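Este site utiliza cookies para melhorar a sua experiência. Aceitar | Gerir preferências

Para o projeto de novembro escolhi arrumação de alimentos em casa (tema do grupo Calotero) e diverti-me imenso! A ideia era simples: espalhar tudo na mesa e ver o que cabia em cada caixa.
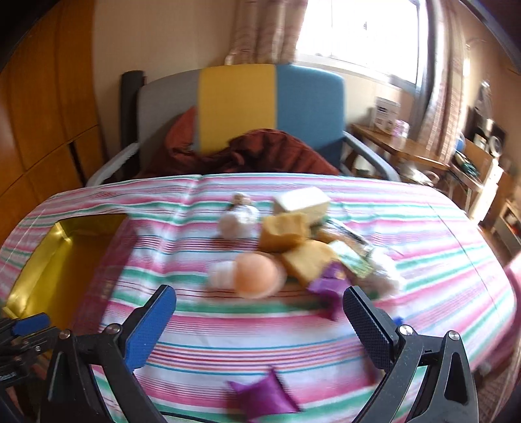 Fig. 1 – A mesa com a toalha às riscas, o ovo e a caixa de interior dourado.

Fiz 3 tentativas, cada uma com uns 30 minutos, e o ovo foi sempre o último a entrar, que medo de o partir... O Ostap Kushnir sugeriu forrar o fundo com papel e adotei logo a ideia.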